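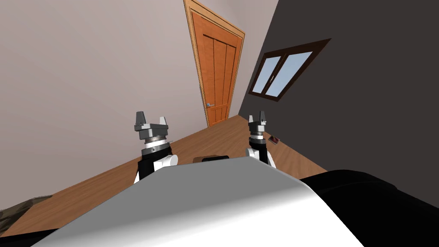 Clilthorpe Open Day Simulation Set

Data card, revision 2

Summary

Simulated episodes recorded at the Clilthorpe open day on October 18, 2022. Visitors drove a two-armed robot through short household tasks in a rendered room, using the Madis teleoperation station. The set holds head-camera video, joint states, gripper commands and a task label for each episode. No physical robot was used and no real rooms were recorded.

The head camera view is what the visitor saw on the station screen. The robot's own white shell can take up a large share of the image, and the horizon can be steeply tilted. Both arms end in gray parallel grippers.

Contents

episodes/ one folder per episode, numbered in order of recording
episodes/*/head.mp4 head camera, rendered
episodes/*/state.csv joint positions and gripper opening, both arms
episodes/*/command.csv operator input before smoothing
episodes/*/meta.json task name, station, room variant, end flag
rooms/ scene files for the room variants
tools/ playback and conversion scripts

There are 16 room variants. They differ in wall color, floor, rug, and the placement of doors and windows. Variant names are arbitrary and carry no information about difficulty.

Recording setup

Two stations ran in parallel in the front hall. Each had a pair of Strachan hand controllers, a foot pedal for the clutch and one monitor. The simulator ran on a single Brikar workstation per station. State and command files are sampled at 40 Hz. Video was rendered live and saved without a second pass, so dropped frames on screen are also dropped in the file.

Each visitor had a practice run, which was not saved, and then up to three recorded attempts. An attempt ended when the operator pressed the stop key, when the task checker fired, or at the time limit. The end flag in meta.json gives the cause: "stop", "done" or "limit".

Tasks

There are 9 tasks. Six use one arm and three need both. The full list with start conditions is in tools/tasks.txt. Object start poses are random within a marked area of floor or table. The head pose is not reset between attempts by the same visitor. If the previous attempt ended with the head rolled to one side, the next one starts that way.

Known problems

- Head roll was not limited in software until the afternoon. Morning episodes include strong roll angles, and some horizon-based preprocessing fails on them. Use the head joint values in state.csv to correct the view.
- The self-occlusion mask supplied in tools/ was made for a level head. Do not apply it to rolled views.
- Station B lost its pedal signal during one block. The clutch column is filled with -1 for those rows.
- The "done" flag for the drawer task fires early. Check the last 40 rows of state.csv before counting a success.
- Contact between the arm and the shell is not modeled. Forearms can pass through the body at extreme shoulder angles.

Intended use

Testing of playback tools, operator interface studies, and pretraining where noisy novice control is wanted. The set is a poor choice for measuring task success, as most operators had only the one practice run.

Privacy

No names, voices or images of visitors were stored. Attempts by the same visitor share a random ID, reset for each sitting.

Changes

Revision 2, November: added room scene files, fixed left/right swap in gripper columns for Station A, removed duplicate episodes.
Revision 1: first release.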